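Birngate Revises Its Rounding and Significant Figures Worksheets

Oct 28, 2019

Birngate has released a revised edition of its rounding worksheets for middle grades. The set now holds 4000 problems, of which 3356 are carried over from the previous edition with no change in wording. The remainder are new and deal mainly with significant figures, a topic the earlier edition left to a single review page. 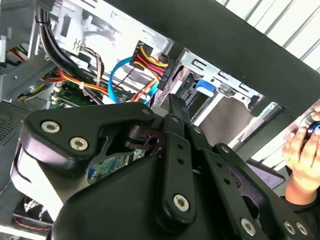

The new problems are sorted by the kind of number the student starts from. Whole numbers come first, then decimals greater than 1, then decimals less than 1, where leading zeros are not counted. A later section uses lengths read from a ruler and asks how many digits the reading supports. A student reading a school ruler to the nearest millimeter who writes down three decimal places of a centimeter has recorded digits that the ruler does not give.

Rounding to a place value and rounding to significant figures are kept on separate sheets until the final unit. The number 3356 rounded to the nearest hundred is 3400, and rounded to two significant figures it is also 3400. The number 0.3356 rounded to two significant figures is 0.34, but rounded to the nearest hundred it is 0. Sheets in the final unit mix both instructions on one page.
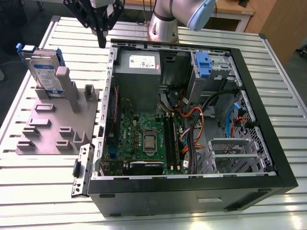 Answer keys have been reset to show the deciding digit underlined. In the earlier keys only the final value was printed, and teachers in the Estow schools, where the draft sheets were used in July summer classes, asked for the intermediate step. Halfway cases are rounded up throughout. The key states this rule on its first page and does not cover rounding half to even.

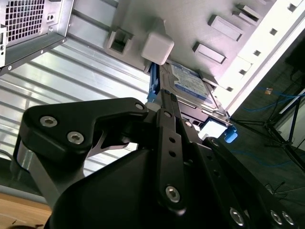 Colin Asbury
Mathematics Materials Editor

Page numbering follows the Kramer sequence, so schools already using that sequence can replace the old sheets one for one through unit seven. The significant figures sheets are numbered after that point. Each sheet is available in a version with work space and a version without, and the problems are in the same order in both.

Trailing zeros in whole numbers are marked with a bar where they are significant. A 4000 with no bar is read as having one significant figure. The Breltden workbook treats the same number as ambiguous, and classes that use both should settle on one convention before starting the final unit.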